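Odura Bench Code

The Odura Bench Code, usually shortened to the Odura Code, is a voluntary code of practice for tabletop handling tests carried out with robot arms. It covers the preparation of the work surface, the choice and placing of test objects, the state of the gripper at the start of a trial, and the way results are recorded. It does not cover the safety of persons near the machine, which is left to national law and to the site's own rules.

Background

The code grew out of a set of working notes kept at the Trestska laboratory, where several arms were in use on benches of differing height and finish. Results from one bench could not be compared with those from another. The notes were later merged with a similar document from the Nedora test hall and issued as a single text of 23 clauses. The present edition took effect on 26th January. Proposals for change are collected until the end of October each year.

Scope and terms

A "trial" is one attempt at a stated task, from the start position to release or to a stop. A "set" is a run of 14 trials made without change to the lighting, the surface or the gripper fingers. An "open start" is a start position in which the fingers are apart and touch neither the object nor the surface.

Main requirements

The work surface must be plain, matt and free of items that play no part in the task. A light surface is preferred for coloured objects. Where a wall or screen stands behind the bench, it should be without pattern.

Objects of the same type may be used together if they can be told apart by colour. They may stand in a row, including a row in which one object partly hides the next from the wrist camera. The amount of overlap is not fixed, but it must be the same for all trials in a set. Open vessels such as cups are placed upright and empty, unless the task sheet states otherwise.

Soft or ribbed fingers are inspected before each set. A finger with a split or a permanent bend is replaced, and the set begins again from the first trial. Both fingers must be of the same pattern and must be changed as a pair.

Recording

The wrist camera is started before the arm moves. Clause 7 requires at least one picture in which the objects and both fingers can be seen before contact. Failed trials are kept in the record and may not be repeated under the same number.
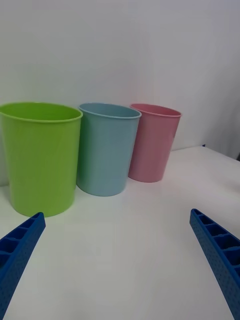 Lombardi, replying to the draft of the present edition, objected that a fixed overlap rewards systems tuned to one layout, and asked that the row be turned between sets. The reply was accepted in part. Turning the row is now allowed, though not required, and each new angle must be noted on the task sheet.

Use

The code is applied at both founding sites. It has no certification scheme, and a report may cite it only if all clauses have been met or the exceptions are listed. Annex 2 contains a blank task sheet and a form for listing exceptions.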